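Notes for the Kowalczyk talk, 13 January 2020

Good morning, and thank you for coming out so early – I know some of you drove in from Fornwood. (Pause, let people find chairs.)

I want to start with the bench, where most of our worries were. A Dell tower, a processor, an open socket, and a job our people used to do by hand all shift long.

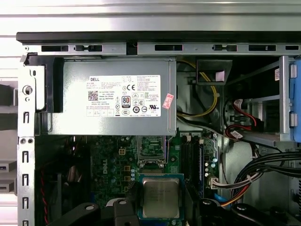 There are 18 of us on the Kutdale floor, and when the arm came in I think all of us wondered what we'd be doing by March. Four people moved over to setup and checking, and they still grumble a little, bless them. (Smile here.) Their shoulders feel better, though, and they'll tell you so.

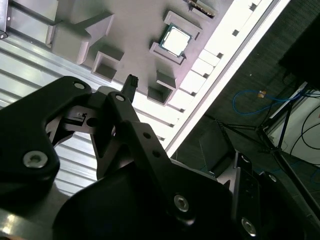
What we hadn't planned for was the training – two weeks on paper, and 11 by the time everybody felt at home with it. So please, budget for that, and ask your bench people early. Next slide is the shift chart.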